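Dovport: Saves, Cross-Play and Moving to a New Device

Print this page | E-mail this page

These are the questions we get most often about saved games in Dovport since the August update. If your question is about purchases or refunds, use the store page for the platform where you bought the game.

Where is my town saved?

On your device first, and then on the Stelel servers if you are signed in to a Stelel account. The game writes a local save every time you open the harbor map, end a day, or close the menu. The upload to the server happens when a day ends and again when you quit to the title screen. If you close the game by swiping it away or by pulling the plug on a console, the local save is kept but the last upload may be missing. Starting the game again with a connection will send it.

Do I need a Stelel account to play?

No. You can play the whole story and the free build mode without one. You need an account for cloud saves, for visiting other towns, and for the seasonal regattas. You can make one later and your existing towns will be attached to it the first time you sign in.

How many towns can I keep?

Nine. They all count the same, whether they are story towns or free build towns. Towns you have archived do not take up a slot, but you can't open them until you restore them to a free one.

What happened to my old save after the August update?

The first time you load a town from an earlier version, the game converts it and keeps the old copy in a folder called Tirkov Backup (Tirkov was the working name of the game, and the folder name was never changed). You will see a short loading bar and then a note listing any buildings that had to be moved. The conversion runs once per town. Very large towns take longer, and on older phones the screen may go dark while it runs. Leave the game open until the note appears.

The backup is kept for 27 days of play on that town. Those are days in the game calendar, so a town you don't open keeps its backup for as long as you like.

Some of my buildings were moved. Can I put them back?

Usually. The update changed how piers join to the shore, and any building that overlapped the new pier footing was picked up and put in your storage yard. Nothing is deleted and you don't pay to place it again. Fish markets and the two larger boat sheds need one more tile of depth than they used to, so they may not fit where they were. Widen the quay by one row first and then place them.

Decorations go to a separate tab in the yard. Several people have written to say their lanterns were gone when they were in that tab.

How do I move my towns to a new phone or console?

Sign in on the old device and quit to the title screen. Wait for the small anchor in the corner to stop turning. Then install the game on the new device and sign in with the same account. Choose Towns, then Get From Server. Each town is listed with its name, its mayor, and the last day played.

If you never made an account, make one on the old device before you wipe it or trade it in. We cannot recover a local save from a device you no longer have.

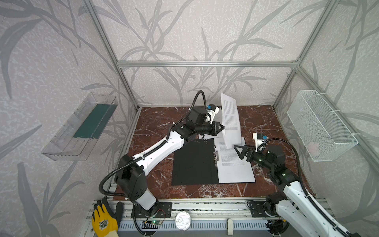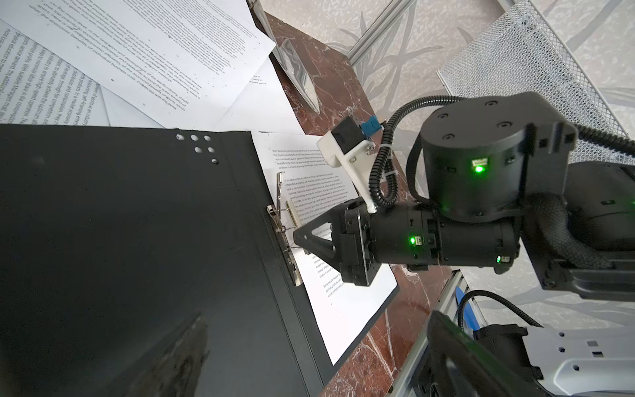 First picture: two robot arms in a workcell with a red marble-patterned tabletop. Second picture: an open black binder with printed pages.

Can I play the same town on two devices?

Yes, but not at the same time. When you open a town it is checked out to that device until you quit to the title screen. If you try to open it somewhere else you will see "This harbor is busy." Go back to the first device and quit properly. If you can't reach the first device, choose Take Over on the second one. Anything the first device had not uploaded will be left behind as a conflict copy.

What is a conflict copy?

It is a second version of a town, made when the server and your device disagree about which one is newer. It shows up in your list with a split flag next to its name. Open both and look at the day number and your coin balance, then keep the one you want. Conflict copies don't use a slot. They are removed after 21 days if you don't choose, and the version that was on the server is the one that stays.

Please don't delete either version until you have opened both. Saqib Jatoi on our support desk handles most of the recovery requests, and the ones he can't fix are nearly always towns where the good copy was deleted by hand.

Does cross-play work between all versions?

PC, console, and phone versions can visit each other's towns and race in the same regattas. All players in a group need the same version number, which is shown at the bottom of the title screen. Console updates sometimes come out later than the others, and until they do, mixed groups will get a message that the ferry is not running.

Town sharing codes from before the update no longer work. Open the town, go to the ferry office, and ask for a new code.

I play offline on long trips. Will I lose anything?

No. Offline days are saved locally and sent up the next time you sign in. There are two things to know. The fish auction uses shared prices, so while you are offline it stays at the last prices it received. And regatta times set offline are counted as practice runs, even if you beat your own record.

If you changed the clock on your device while offline, the upload may be refused. Set the clock back to automatic, restart the game, and try again.

Do mods still work with cloud saves?

On PC, partly. A town that uses mods is marked with a wrench and is saved to the server like any other, but it can only be opened on a PC that has the same mods installed. On a phone or console it will be listed in gray. Modded towns can't enter regattas.

To remove the wrench, take out all modded buildings, turn the mods off, and play one full day. If the wrench is still there after that, there is probably a modded item in the storage yard. The most common ones are paint colors and boat sails, which are easy to overlook.

We don't support individual mods. Please write to the person who made them.

Can two people share one account?

You can, but we don't recommend it. Regatta results, the letter box, and the catch journal belong to the account and not to the town, so two players will write over each other's journal. On a shared console, each person should have a separate console profile and a separate Stelel account. It costs nothing and you can visit each other's towns as much as you like.

Why is my catch journal missing pages?

The journal was changed from one list to a list for each region. Fish you caught before the update were sorted into regions by where the game thinks you caught them. For most fish that is simple. A few live in more than one place, and those were put under the Teoh Islands, the region where they are most common. Your total at the front of the journal should be the same as before. If the total is lower, send us a report.

Parveen Naqvi wrote to ask whether the silver eel has to be caught again to fill the gap on the river page. It does, but you keep the reward you already had, and the second catch gives you the river stamp.

How do I send a save to support?

Go to Settings, then Help, then Send a Town. Pick the town and write a line or two about what went wrong. You will get a code. Put that code in your e-mail along with:

your account name (never your password)
the device you play on
the version number from the title screen
the day in the game when you first saw the problem

We read the requests in the order they arrive. If you send the same town again you go to the back of the line, so please reply to the first e-mail if you have something to add.

Can you give me back a town I deleted?

If you were signed in when you deleted it, often yes. Deleted towns are held on the server for a while before they are cleared. Write as soon as you notice, and don't fill the empty slot in the meantime. A town deleted without an account is gone from our side, though a phone or PC backup of your own may still have it.

Will there be a way to export a town as a file?

On PC there already is one. Hold down the shift key while you choose Archive and the game will ask where to put the file. It can be brought back in with the Restore button. Amna Mughal, who works on the save system, is testing the same thing for phones. There is no date for it, and there are no plans for consoles at the moment.

My town loads but everyone is standing still. What is wrong?

The townspeople are waiting for a path. After the conversion, a town with a blocked main gate will load with everybody in the square. Check that the road from the gate to the harbor office is clear — a single crate is enough to stop it — and then end the day. They should be walking by morning. If they are not, remove one road tile next to the square and put it back.

Who do I contact if my question isn't answered?

Use the contact form on the support page, or ask in the Help section of the forum. Andri Haslinger and Sohail Gilani answer there in the afternoons.

Print this page | E-mail this page

Related items

Dovport version notes: August update
Regatta rules and how times are checked
Linking a console profile to a Stelel account
Known problems on older phones
Guide to the Teoh Islands fishing spots
Storage yard changes and pier footings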